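Tuesday, October 30, 2018
Fokville sports hall, floor and ventilation log

Second visit since handover. Moisture readings taken under the sprung floor at the four corner hatches and at centre court. Corners are level with the July set. Centre court is up slightly but still inside the limit the floor installer gave us. Hatch 3 is stiff and needs its frame planed before the next visit.

Supply fan run at low speed for 25 minutes, then at full. CO2 logger (Iltix unit, wall bracket by the climbing store) drifts against the handheld at full speed. Offset noted on the sheet, not corrected in the file. Do not average the two until the Iltix has been recalibrated.

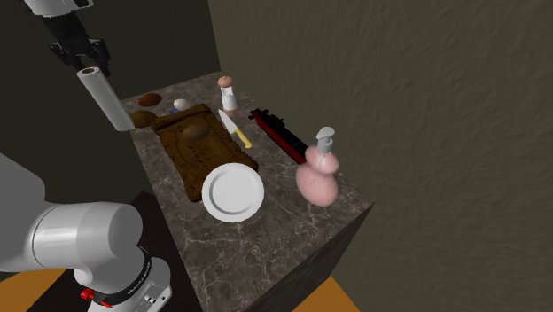

Lighting: 84 fittings checked over the main court, 2 flickering, both on the north row. Same driver batch as the ones swapped in July, so order from Mollmont this time. Badminton lines read clearly at the lower setting. The basketball lines do not, on account of glare off the new lacquer near the fire doors.

Acoustics: reverberation at 1000 Hz is still longer than the design figure with the bleachers folded. Bleachers out, it drops to where it should be. Tang panels for the east wall are in the second phase and nothing useful can be said before they are up. Repeat both cases then, same source position (tape cross left on the floor). 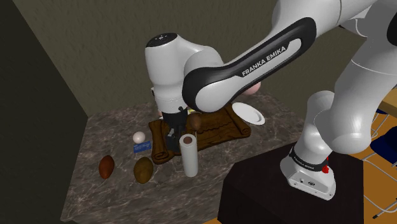
Finishes for the juice bar off the lobby are still open. The architect wants something that hides scuffs from kit bags and bottles. A marble-patterned countertop like the one under the Franka Emika arm would do on looks, but I want a slip and stain sheet before it goes on the schedule. Edge radius to match the reception desk.

To do: plane hatch 3, drivers, Iltix recalibration, ask for the lacquer gloss figure. Changing room extract not tested, panel locked.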